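Portes ouvertes chez Karam, à Prenen

La papeterie Karam ouvrait ses ateliers au public un lundi d'août. Nous sommes arrivés à 9 h 30 par le car de Skernstead, et le parking était déjà plein. Raghda Matar, responsable de la fabrication, conduisait le premier groupe.

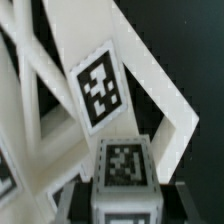
Visites et sorties

On commence par la cuve, où le coton est battu dans l'eau pendant deux heures. La pâte passe ensuite sur la toile, puis sous la presse. Le bruit oblige à se tenir près de la guide, et ceux du fond ont manqué une partie des explications. Le papier maison est 100 % coton. Il part surtout chez les relieurs et chez Brarketti, qui en fait des carnets à dessin.

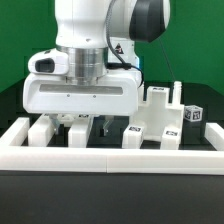

Le séchage se fait à l'étage, sur des cordes, fenêtres ouvertes quand le temps le permet. Modupe Idahosa y trie les feuilles à la main et met de côté celles qui ont un pli ou une tache. Les rebuts retournent à la cuve. La boutique vend des feuilles au détail, à 2 euros pièce pour le petit format. Le dernier car repart à 17 h 10, devant la mairie.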